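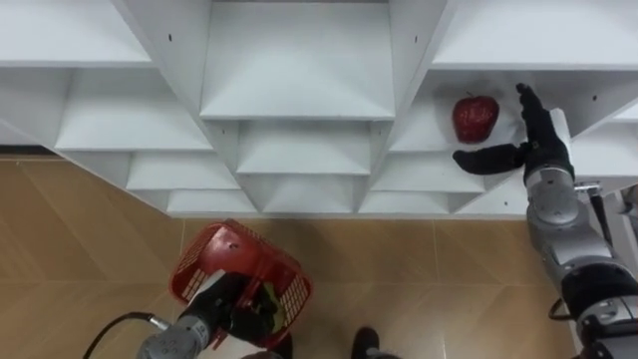 White shelves and a red basket

Electromagnets: The Magnets You Can Switch Off!
By Prasanna Munshi
Brostisgate Young Science Pages
Updated 3/30/21

You have probably played with a magnet on a fridge door. It sticks, you pull it off, it sticks again. It never gets a rest! A fridge magnet is a permanent magnet, so it stays magnetic all day and all night, whether you want it to or not.

Now imagine a magnet with a switch. Click, and it grabs a pile of paper clips. Click again, and they all drop on the table. Magnets like that are real, and you can build one in a few minutes with a nail and some wire. It's called an electromagnet, and it is one of my favorite things in all of science.

Electricity and magnets are family

For a long time people thought electricity and magnetism were two separate things. Then scientists noticed something odd. If you put a compass next to a wire and let electricity flow through the wire, the compass needle swings! Turn the electricity off and the needle swings back to north.

A compass needle is a tiny magnet. The only thing that can push it around like that is another magnet — or something acting like one. So the wire must be acting like a magnet while the electricity is moving through it. Moving electricity is called current, and every current has a magnetic field around it. A magnetic field is the space around a magnet where its push or pull can be felt.

Why do we wind the wire?

One straight wire makes a pretty weak field. You would have a hard time picking up anything with it. But if you wrap the wire into loops, the fields from all the loops add together, a bit like a lot of kids pulling the same way on one rope. A coil with 25 loops pulls much harder than a coil with 8 loops if the current is the same in both.

Some big coils in machines have 700 loops or even more. That's a lot of winding, and luckily there are machines to do it!

What is the nail for?

You can make an electromagnet with nothing inside the coil, but it gets far stronger when you slide in a piece of iron. Iron is made of lots of tiny regions called domains, and each one is like a little magnet. Usually they point every which way, so they cancel each other out. When the current comes on, many of them turn to line up with the coil's field. Now the iron is helping, too!

When the current goes off, most of the domains get mixed up again. A few may stay lined up, so your nail might still hold on to one light paper clip after you switch off. Try it and see.

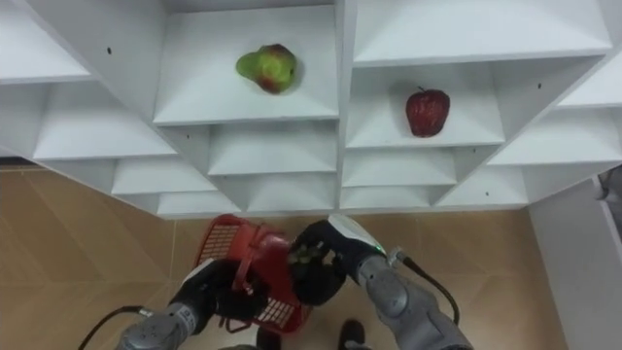
Build your own

Ask a grown-up to work with you on this one.

You will need:
An iron or steel nail, fairly long
Thin insulated copper wire (that means it has a plastic or enamel coat)
One AA battery, the ordinary alkaline kind
Tape
A box of steel paper clips

1. Leave a tail of wire as long as your hand. Then wrap the wire around the nail 25 times, always going in the same direction. Keep the loops snug.
2. Leave another tail at the other end and cut the wire.
3. Have your grown-up strip the coating off the last bit of each tail so the bare metal shows.
4. Tape one bare end to the flat end of the battery.
5. Hold the nail tip over the paper clips and touch the other bare end to the bump on the battery.
6. Lift! Then take the wire off the battery and watch the clips fall.

Keep it safe: only connect the wire for a few seconds at a time. The wire and the battery can get hot. If anything feels warm, let go and wait for it to cool. Use one small battery only, never a rechargeable one, and never, ever put a wire near a wall outlet.

Asanka Khondokar's class tried this with different coils, and the best nail in the room picked up 14 paper clips. Can you beat that? Write down how many loops you used each time, and keep everything else the same so it's a fair test.

Where are electromagnets hiding?

All over the place! An electric doorbell uses one to pull a little hammer against the chime. Loudspeakers have a coil that pushes and pulls on a magnet very fast, and that shakes the air and makes sound. Scrapyard cranes can use giant ones to lift old cars, then let them go just by cutting the current. Electric motors use them too, so think of fans, washing machines, and toy trains.

Words to know

Current: electricity that is flowing
Coil: wire wound into loops
Magnetic field: the space where a magnet can push or pull
Domain: a tiny region inside iron that acts like a little magnet
Core: the piece of iron in the middle of the coil

Something to try next

Swap the nail for a wooden pencil and wind on the same number of loops. Guess first how many clips it will lift, then test it!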